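Friday, late

Up at five. Ate a banana standing at the sink and got to the lab by 6:15, before the parking filled up. The Tindall building was cold again. I kept my fleece on until we had to gown.

Suturing all morning. We are still on simple interrupted stitches, which I thought I had put behind me in February, but Lockwood wants every one of us to go back to the beginning. His rule is that you do not move on to running closures until he can look at a row of your knots and have nothing to say. He had plenty to say. My bites were uneven on the left side and I was pulling up on the second throw when I should have been laying it down flat. He made me cut out four and do them over.

I have been keeping a tally in the back of this book. As of tonight I am at 329 knots for the block. Andia is ahead of me, and her tails are neater. Mine look like whiskers. I leave them a little long out of fear of cutting the knot itself, which I did twice last week, and then of course the long ones stick up and catch on the next loop.

The thread gave me more trouble than the needle today. It wants to go around the wrist of the driver whenever I rotate in too far, and I don't feel it, so I only find out when I go to pull and the whole length comes short. Jamie Lockwood says to watch the slack and forget the needle for a second after each pass. I wrote "WATCH THE SLACK" on a strip of tape and stuck it to my locker.

After lunch we went over the morning's work.

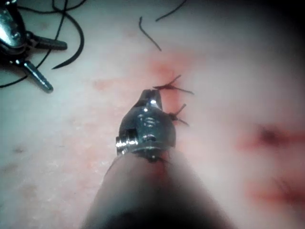 Two tied, tails every which way. Thread caught on the instrument again.

The knots themselves are all right, I think. Lockwood's comment was to trim the tails and to clear the strand before doing anything else. He also talked for a while about blotting, and how a smear around the stitches makes it hard to judge the edges. I had been so busy with my throws that I hadn't given the line itself much attention. He wants us to stop after each knot, look at the edges, and only then pick up the needle again. It slows me down a good deal. My best time for one stitch, start to cut, is 70 seconds, and with the pause it was some 115 for most of the afternoon.

Andia asked if time would count at the assessment. He said it would count a little and that a bad closure would count a lot. I wrote that down too.

Practiced at the bench from two until almost four. Did 21 more on the silicone pad, which doesn't pull like tissue does and lets you get away with things. Still, my left hand is better. I can reload now without dropping the needle, or at least I did it six times running before I dropped one and had to hunt for it with the scope. Found it under the fold of the pad. You have to account for it before you go home, and I was glad it wasn't the last one of the day with everyone waiting on me.

My neck is sore from the console. I had the headrest too low and didn't notice until three. Must write down the settings on Monday: the seat two clicks up, armrest all the way down.

Stopped at Grustia for soup and bread on the way home. Laundry in at seven. Called Mom, who wanted to know if I was sleeping, and I said yes, mostly. She is having the gutters done.

To do this weekend: read the chapter on needle angles, return the Bolteo handbook to Andia (she has asked twice), buy a spool of thick black cord so I can tie on the back of the kitchen chair while the news is on. No more coffee after noon. Bed by ten, though it is already twenty past.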